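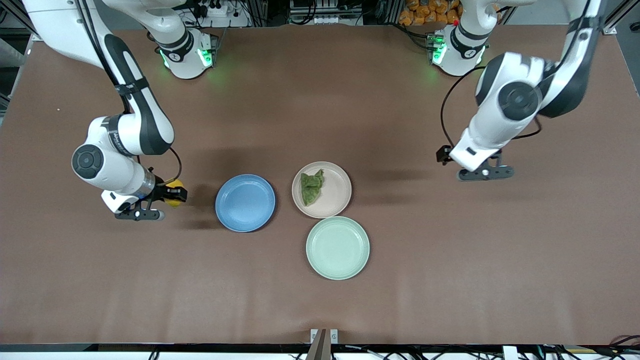
The planner has a word for an arm that isn't moving, and the word is "idle." I have spent most of March arguing that it should be two words, or possibly six, and I am putting the argument in writing so that I can stop having it in the kitchen.

Our stack, like most, was written in layers by people who sat in different rooms. Perception finds the things. The task planner, which we call Venetik for reasons that left with the man who named it, decides what happens to the things. The motion planner works out how to get an arm there without taking the other arm's elbow off. Then the controller does it 80 times in a row while somebody watches and writes down what went wrong. Every layer has a status field, and every status field is a small lie agreed on at a meeting.

Take a job with a few colored plates and some odds and ends to put on them. One arm has hold of something small and yellow. The other arm is hanging over bare table with its fingers near nothing in particular. Ask the software what that second arm is doing and it says idle. Well, fine. But is it idle because it has finished? Because it's waiting for the first arm to get out of the way? Because perception returned an empty list and the planner shrugged? Because the path search hit its time limit? These are very different kinds of afternoon for the person at the keyboard, and the log gives them all the same four letters.

Chae-won Na, who wrote the original state machine and defends it with more patience than I deserve, says the reason is in the log if you look. She is right. It is in the perception log, or the planner log, or the other planner log, under three clocks that agree with each other the way siblings do. You line them up by hand. I once spent the hours from lunch to dark learning that an arm had been politely waiting for a lock held by a process that had crashed before I got my coffee. Status: idle.

My complaint is a simple one. We pour money and cleverness into the part of the stack that decides what to do, and we treat the part that says why as a chore for whoever is newest. Every robotics conference has a room full of people showing you a faster planner. I have yet to queue for a talk about a planner that could explain itself to a tired person at 6 p.m.

Normunds Vītola tells me this is a user interface problem and that I should ask for a nicer dashboard. We have a dashboard. It has a dark theme. It draws both arms in lovely smooth shading and turns one of them gray when it stops, which is to say it takes the word "idle" and colors it in. You can't draw what you never recorded. If the planner throws away its reasons at the moment it has them, no amount of shading will bring them back.

What I want is dull. When an arm stops, the thing that stopped it should write down one line: what it was trying to do, what it was waiting for, and what would get it moving again. "Holding for right arm to clear shared zone." "No grasp found for green item, last tried two candidates." A ten-year-old could read it, and so could I. We tried this on Dravier, our test branch, over the objections of people who felt the controller had enough to do. The change added up to 15 lines per module, most of them strings. The controller did not notice.

The people noticed. Man-sik Byun, who had been restarting the whole stack whenever an arm paused for longer than he liked, stopped doing it, as he could now see that a good share of those pauses were perfectly healthy. The arm was waiting its turn. He had been rebooting a robot for having manners.

There is a fair case against me, and Fionnuala Moriarty makes it better than anyone. Reasons written by software are only guesses with good grammar, she says. The planner may report that it's waiting on the other arm when the real trouble is a stale pose from the camera that makes the other arm look as though it's in the way. Now you have a confident sentence sending you to the wrong place. I grant all of that. It has happened to us, and I lost a morning to it. But a wrong reason can be checked and fixed, and fixing it usually turns up the stale pose along the way. I have never managed to debug a shrug.

She also thinks we'll end up with a hundred of these messages, half of them out of date. Probably. Comments rot, docs rot, and I expect status lines will too. I'd still like to have some to let rot.

The change is up for review against the main branch, where it has been sitting for a while with no comments on it. The review tool lists it as pending.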